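Lurarari Floor System: Owner's Guide
Section 7: Routine care of the finished floor

7.1 Before first use
The floor is supplied in one colour only, Plandham Grey. Record the batch number from the handover sheet inside the front cover of this guide. Batches may differ slightly in shade, so quote the number when ordering material for repairs.

Note: Part 1151 (neutral cleaner) and part 3773 (repair kit) are ordered separately.

7.2 Dry cleaning
1. Pick up small parts, screws and packaging by hand.
2. Sweep with a soft broom, working from the walls towards the door.
3. Go along the wall edges with a vacuum cleaner and brush nozzle.
4. Empty the dustpan outside the room.

Caution: Do not drag pallets, cabinets or benches across the surface. Lift them, or use a trolley with soft wheels.

7.3 Wet cleaning
1. Complete all steps in 7.2.
2. Fill a bucket with lukewarm water and add one capful of neutral cleaner.
3. Wring the mop until it no longer drips.
4. Mop in overlapping strips. Turn through 90 degrees and mop a second time.
5. Rinse with clean water.
6. Keep people off the floor until it is fully dry.

Caution: Wet floor is slippery. Put out warning signs at every entrance before starting step 4.

Note: Bleach and scouring powder dull the finish. Damage caused by either is not covered by the Ogundipe surface warranty.

7.4 Marks and spills
Wipe up oil and grease at once with a dry cloth, then clean the spot as in 7.3. For rubber marks, use a white pad and undiluted neutral cleaner. Rub lightly in one direction and rinse.

7.5 Checking the surface
Check the floor once a month in daylight, or with a lamp held low to one side.
1. Start at the door and work along the longest wall.
2. Look for scratches, dull patches and lifted edges.

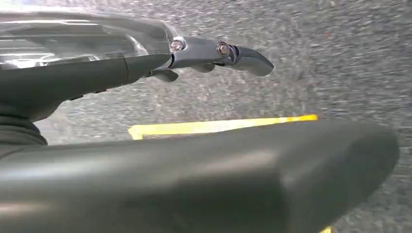
3. Mark any damage with paper tape. Do not use cloth tape, which leaves residue.
4. Measure the damage and enter it in the floor log with its distance from the nearest wall.
5. Remove the tape the same day.

Scratches that cannot be felt with a fingernail need no repair. For deeper scratches, see Section 8.

7.6 Service contact
Send log pages and repair requests to Beat Widmer, Floor Service, Lavcombe. State the batch number and the room. Annual inspections are carried out in July and must be booked in advance.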